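Old Social Club Room Gets a New Table, and a Place to Sort

HURNONCOMBE, 26/01/2018 — If you have walked past the long brick building on Derese Street lately and wondered why there was light in the back windows again, the answer is a happy one. The old social club room has been opened up for the Pillberg Swap, which has been looking for a proper home ever since the church hall went over to dance classes, and a good many of us are very glad to see it settled at last.

The Swap, for anyone new to town, is where you bring the small things you have stopped using and go home with somebody else's. It began in Mylene Quiambao's garage with a card table and a borrowed lamp, and it has grown a good deal since then (her car, she would like everyone to know, is back indoors). People bring kitchen odds and ends, craft supplies, toys, yarn, buttons, picture hooks and all the other bits that live at the bottom of a drawer. In its last year at the church hall the Swap passed along 2,019 bags and boxes, every one of them opened and looked through before it went out.

That looking through is slow work, and it is the part the new room was set up for. The sorting table has been given a teal top with a soft, felt-like surface, which Quiambao picked after years of chasing beads and screws across bare wood. The corners are rounded, too, and anyone who ever caught a hip on the old one will understand why that was high on the list!

"Things stay where you put them down," she said. "I can tip out a whole bag and go and make tea, and it will all be there when I come back." 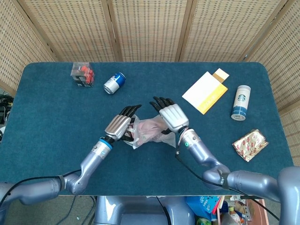
A clear plastic bag on the sorting table in the back room, with the folding screen behind.

The woven screen behind the table came from Samuele Galli, whose mother kept it in her sewing room for as long as he can remember. It has five panels in a beige weave with darker wooden strips between them, and it folds in a zigzag so that it can be pulled in close when the other half of the room is wanted for something else. Galli had meant to sell it, and had gone as far as writing out the card for the shop window, but he came by one evening to drop off a box of jars and saw that the sorting corner had nothing at its back except a radiator and a rather tired notice board. He went home and got the screen the same night.

"It looks better there than it ever did in our hallway," he said, "and I get to visit it."

The clear bags are something the Swap has come to feel strongly about. In the garage days people brought things in whatever was handy, and it was not unusual to find a good set of spoons at the bottom of a sack marked as curtains. Oluwatosin Fashola, who keeps the shelves in order, now asks that small items come in see-through bags wherever possible, filled loosely enough to be opened without a fight. Bags that are still in decent shape get smoothed out and used again — there is a drawer for them by the door, and it is nearly always full.

Money for the table and for a fresh coat of paint came from the Wokach hardware store, which gave $1,000, and from a bake sale that sold out well before lunch. Asger Kvaran did the painting over 3 evenings and says there is enough left over for the hallway, if somebody would be kind enough to hold the ladder.

Drop-off is at the side door, up the ramp, between 3 and 8 in the afternoon and evening whenever the green sign is out. Clothing, mattresses and anything with a cracked plug cannot be taken, and neither can encyclopedias, which Fashola says with real regret. Books of other kinds are welcome, though shelf space is short until the second bookcase goes up. The next full swap day will be in June, with lemonade out front if the weather is good, and anyone with a spare folding chair or two is asked to leave word at the hardware store counter.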